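January, afternoon, bench by the window

Spent most of today on the sorting set and I'm happier with it than I was before the break. The Masham sheet is back from the wash and down on the table again. I did NOT iron it. I know some of you would like it flat, but a few wrinkles are fine by me, and the last time I ironed it I lost the whole morning and it looked just the same by lunch!

Bowls for this round are the gray one and the red one, gray on the left, red on the right. Please leave them that way round until I've finished the tally, even if you're left-handed and it drives you nuts. I had the Lamulance bowls out first (the deep ones) and went off them fast, too much reaching down inside for the blocks. These are nicer to work with.
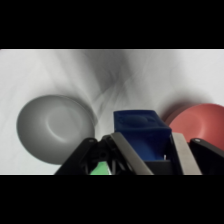
Blocks next. I went through the whole Davitz tub, 352 pieces, and pulled 17 with chipped corners or gunk in the dimple. Those are in the paper bag on the shelf, don't put them back in!! The dark blue ones came out best of the lot, though they pick up lint like crazy, so I gave them a going-over with the sticky roller before putting them out. Worth doing every time the sheet's fresh from the dryer, I think.

Did 40 rounds before coffee, one block per round, alternating bowls. Wrote them up in pencil on the clipboard and will type them in tomorrow. My handwriting gets bad after round 30 or so, ask me if you can't read it.

Still to do:

- order another white sheet, same size (Masham again, unless somebody's found cheaper)
- ask Shevchuk if they sell the blocks loose, we really don't need over 2,000 of them in one carton
- new roller refills
- find the lid for the Davitz tub, last seen under the sink

Leaving the table set up overnight. Please don't put your lunch in the bowls.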